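Kitchen and Housekeeping Assistant (part-time)
Wollotero Guest Apartments – Hutchins building

Posted April 27, 2020
Reference: 545

Wollotero rents furnished apartments by the week and by the month. Our guests are mostly people on work assignments, families between homes, and relatives of patients at the hospital up the street. We are looking for a part-time assistant to clean and reset the kitchens between stays and to look after the shared kitchen on the ground floor.

The job is mostly dishes, counters and sinks. When a guest leaves, the kitchen has to be taken back to the way it is shown on the apartment card: dishes washed and put away, counters clear, refrigerator emptied and wiped, trash out. Bedrooms and bathrooms are done by a separate team. You will work alone in the apartment most of the time and report to Tiruwork Wako, who runs housekeeping at Hutchins.

The apartments are not all alike. The older ones at Saler have single sinks and laminate counters. The kitchens at Hutchins were redone in March and have white counters, marble backsplashes and stainless steel double sinks. Marble stains and does not forgive vinegar or lemon cleaners, so we supply a neutral cleaner and ask that you use only that on the walls and counters. Steel sinks are washed with dish soap and a soft cloth, along the grain, then rinsed and dried.
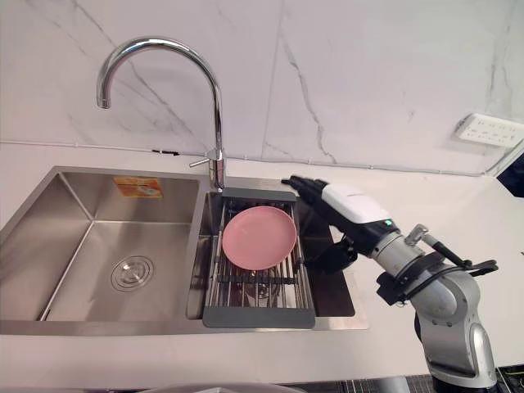
Dishes left by guests are washed by hand. Plates and cups go on the over-sink rack first and then into the cabinet once they are dry. The rack itself is lifted off and washed at every turnover, including the underside of the rods, where soap film builds up. Strainers are emptied and scrubbed. Faucets get a final wipe with a dry cloth – water spots are the thing guests mention most in their comments.

What you will do

Wash, dry and put away dishes, pots and utensils
Clean sinks, faucets, counters and backsplashes
Wipe down the stove, microwave and inside of the refrigerator
Check the dish count against the apartment card and note anything chipped or missing
Restock soap, sponges, towels and trash bags
Report leaks, slow drains, loose handles and outlets that do not work
Keep the shared kitchen in order during your shift

What we ask for

You need to be able to stand for most of a six-hour shift, lift a full box of dishes, and read the apartment card and fill it in. Experience in a hotel, cafeteria or private home is useful but not required. We will show you how we want things done. You should be comfortable working with your hands in water and wearing gloves. If you have an allergy to a cleaning product, tell us before you start and we will find another one.

Because of the current situation, only one person from our staff is in an apartment at a time, and each apartment stands empty for a full day before cleaning. Masks and gloves are provided. Please do not come in if you feel sick. You will not lose your place on the schedule.

Hours and pay

Shifts are six hours, starting at 10 in the morning, four days a week. The schedule comes out two weeks ahead. Pay is hourly and is discussed at the interview, with a $100 bonus after your first full month. Work shirts are provided; bring your own closed shoes with a non-slip sole. There is free parking behind the building, and the bus stops at the corner of Trukari Street.

How to apply

Send a short note with your name, phone number and the days you can work. A résumé is fine but we do not need one. Put the reference number on your note and mail it to Wollotero, Housekeeping, 3040 Trukari Street, or leave it in the box beside the front door. The office is closed to visitors for now.

Tiruwork Wako will call to set up a phone interview. After that there is one paid trial shift at Hutchins, in a kitchen that needs a full reset. The position is open until filled.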